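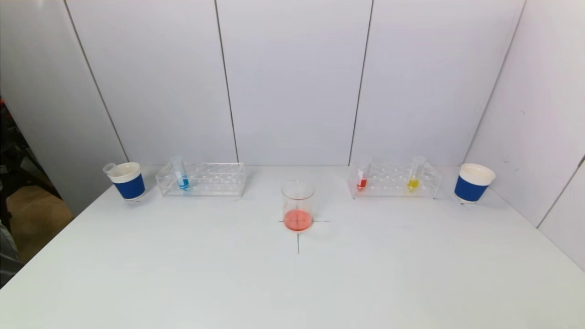
Figure 2. Bench layout inside the white enclosure. The beaker stands forward of the racks; the tube with blue liquid is in the left rack.

Publications > Technical Reports > Bruststead Bench Series > Section 3

3.2 Bench layout and vessels

All trials used the same white table, closed at the back and on both sides by tall white panels. The panels were chosen to limit color cast from the surrounding room, which contains dark equipment and a tan floor. Even so, a faint grayish tint remains on the panels under the overhead lighting, and a soft shadow forms along the joint with the tabletop. Readings were therefore taken against the tabletop and not against the back wall. The seams between panels were left untaped.

The standard row consists of two paper cups with blue lower bands, placed at the outer ends, and two clear acrylic racks between them. The left rack holds one test tube, blue; the right rack holds a red one and, in some layouts, a yellow one several holes away. All other holes are kept empty so that light passing through neighboring tubes does not affect the apparent color. The beaker stands at the center, slightly forward of the row, and is filled to approximately one third before each trial.
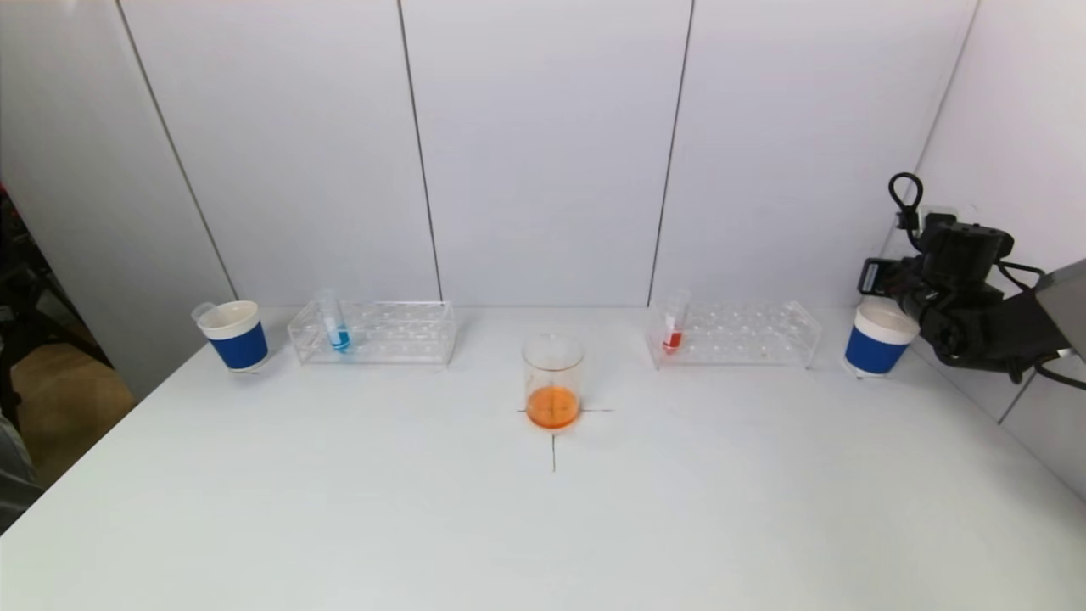 Placement was fixed by thin lines drawn on the tabletop. The beaker is set over the point where the lines cross, and its position is checked from the front before the liquids are handled. In the September pilot the racks were placed by eye, and lateral drift between trials was large enough that 14 of 174 trials had to be excluded. After the lines were added, no trial was excluded for placement. The racks themselves have no marks under them; they are aligned to the beaker by the operator.

Liquids were prepared from water and food dye in a single batch per day. Concentration was kept low in the beaker and higher in the test tubes, so that a small addition would produce a change large enough to rate. Test tube volumes were kept small for the same reason. Gadisa Fikre and Aaliyah MacPherson rated color independently on the scale given in Section 3.4.

3.3 Graduated tubes and residue

Conical centrifuge tubes were used uncapped where a narrow, graduated vessel was required. Pale liquids are harder to rate in these tubes than in the beaker. The color deepens toward the taper, and the printed graduations on the far wall show through the liquid. Raters were instructed to judge color just below the surface and to disregard the tip.
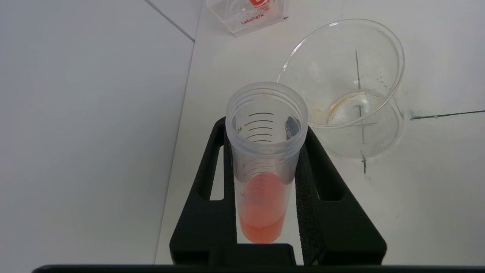 Figure 3. Open conical tube with pale orange-pink liquid, which appears deeper toward the taper. The clear cup at upper right has a yellowish-brown ring at the bottom.

Residue in the clear plastic cups was treated as a separate source of error. Dye left to dry forms a ring at the base that can tint a later fill. Cups with a visible ring were not used for rated liquids. Rinsing for 30 seconds removed most residue, although streaks on the inner wall sometimes persisted and were logged by Trevor Gagnon under the vessel number.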